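Osach gripper fault

The Osach gripper fault was a recurring failure in the Osach two-arm food preparation system, developed by Allari at its Dorden laboratory. A gripper would report that it had closed on an item while its fingers were still partly open, and the controller would go on to the next movement. The fault was recorded in 57 of 157 sandwich assembly runs before work was halted in December.

Background

Osach assigned separate tasks to its two arms. In the sandwich sequence, one handled lettuce over the plates while the other worked at the toaster. Each arm waited for a signal from its partner before entering shared space.
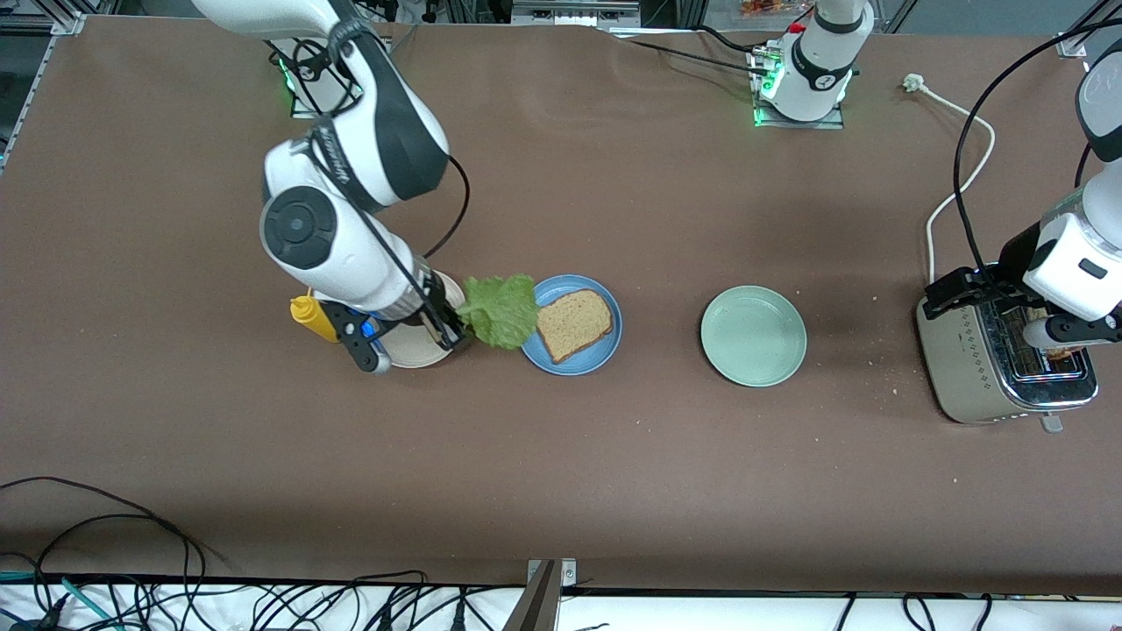
Cause

An internal review led by Assunta Bellini traced the false reports to a position sensor supplied by Cocco. The controller accepted one sensor reading as proof of closure and made no check of motor current. In 2 runs, an arm moved away from the toaster before its fingers had cleared the slot, and the appliance was dragged across the table.

Response

Allari replaced the sensors and added a current check to the control software. Staff were barred from reaching into the work area until both arms had been stopped. Testing resumed after 4 weeks at reduced speed.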